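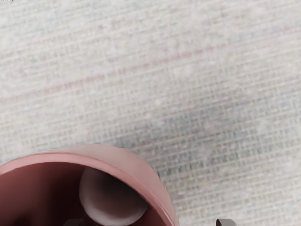

The member for Nyaga Street asked that her objection to the February minutes be taken first. She said the record had her in favor of the new hall rental rates, when she had asked for the vote to be put off until the rates could be compared with those in Allow. The change was accepted and the February minutes were approved as corrected.

Hornberg Neighborhood Association
Minutes of the regular meeting, May 29, 2018
Held in the small room, Hornberg Hall
Called to order at 7:05 p.m. A quorum was present.

1. Hall rental rates

The rates in force were read out. The main room is $16 an hour for residents and $20 an hour for everyone else. The small room is free to residents on weekday mornings. Allow charges a flat fee for the day and does not rent by the hour. Several members thought a flat fee would be hard on people who only want the room for a short class. Others pointed out that hourly renters often stay past their time and are not billed for it.

Moved and seconded to keep the hourly rates through the end of the year and to bill overstays by the half hour. Carried, two opposed.

2. Roof and gutters

Two bids have come in for the north side of the roof. Nitedis bid $3000 with new gutters included. The other bid was lower but left out the gutters and the removal of the old flashing. A member asked if the job could be split over two years. The chair said Nitedis had been asked and would not hold the price.

There was a long discussion of the downspout by the kitchen door, which drains onto the walk and freezes in winter. It was agreed that any contract must move the outlet to the grass side.

Moved and seconded to accept the Nitedis bid, on condition that the downspout change is written into it. Carried.

3. Reserve fund

After the roof is paid for, the reserve will stand at $1000. One member felt that this was too low with the furnace as old as it is. It was suggested that rental income be put straight into the reserve until further notice. No motion was made. To come back at the next meeting with figures for the furnace.

4. Parking on Nyaga Street

Residents on the east side report that cars from evening events are blocking driveways. The city has been asked for curb paint and has not answered. In the meantime the rental form will tell renters to use the lot behind the hall. A sign for the lot entrance was discussed. Wording left to the secretary.

5. Summer supper

The date is not settled. The school band can't play on either of the weekends proposed. Tables can be borrowed from Allow if they are picked up and returned the same day. The question of charging for the supper was raised again and put off again.

6. Other business

The lock on the storage closet sticks and the key has to be pulled out slightly before it turns. Members with copies of the old key should turn them in.

A request to leave the outside light on until 11 p.m. was approved without a vote.

The library box by the front steps needs a new hinge. A member offered one from home.

Adjourned at 8:40 p.m.

Minutes taken by the secretary. Corrections should be sent in writing before the next meeting.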